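Getting from Inton to Gevley by the slow coast line

Posted in June by Ó Súilleabháin

Search this site Go

I took the coast line from Inton to Gevley again last month and kept notes this time. The operator's own page is thin on detail, so most of what follows is what I would have wanted before my first trip.

Inton is the railhead. The station sits uphill from the harbor, and the walk between the two takes longer than the town map suggests, as the map leaves out the stairs. There is a ramp on the north side for anyone with wheels on their bag. The ticket window opens at 7:15 a.m. and closes for lunch. The machine on the platform takes cards and coins but would not accept bills on either of my visits.

The line is single track for most of its length, with one passing loop at Skutov. Every delay on the route comes from that loop. If the inbound train is late, the outbound waits for it, and the wait is not shown on the timetable. I allow an extra half hour and have needed it twice. The highest point is signed at 716 meters, a short distance past the second tunnel. Sit on the left going out. The right side faces a rock cutting until Skutov and has no view of the water at all.

Skutov is worth a night if the schedule allows. It has one guesthouse, a bakery, and a chapel with the number 993 cut over the door. I took that for a date, but the woman at the bakery said it was a parish number and that visitors always get it wrong. The beach is gravel and drops off quickly. There is no shade on it after noon. The path to the lighthouse begins behind the chapel and has 295 steps according to the board at the bottom. The lower half is concrete and the upper half is cut into the rock, with a handrail on the inland side only. Wear shoes with a grip.

Packing is simple on this route. Luggage racks are narrow and anything wider than a carry-on ends up in the aisle. I travel with one 30-liter bag, two pairs of pants, four shirts and a light rain shell. The guesthouse has a sink and a line on the roof, and cotton dries overnight when the wind is from the land.

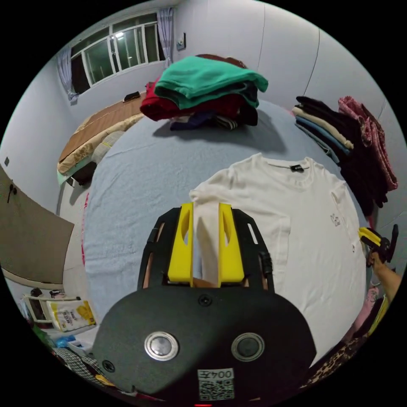
Past Skutov the train runs inland and the schedule becomes more reliable. Gevley is the terminus. The old town is flat, walkable and quiet before ten in the morning, when the tour buses come in from the highway. The town council's leaflet gives a population of almost 400 inside the walls. Rooms there cost more than rooms outside, and the ones facing the square get the church bells on the hour, all night. I stayed by the east gate, where they were faint.

The return service on Monday is a bus as far as Skutov, with the train taking over from there. It leaves from the parking lot behind the station, which has no sign. Rail tickets are valid on it. Seats can't be reserved, and the driver loads bags first, then passengers, so stand near the rear door.

Filed under: Slow Trains, Coast, Trip Notes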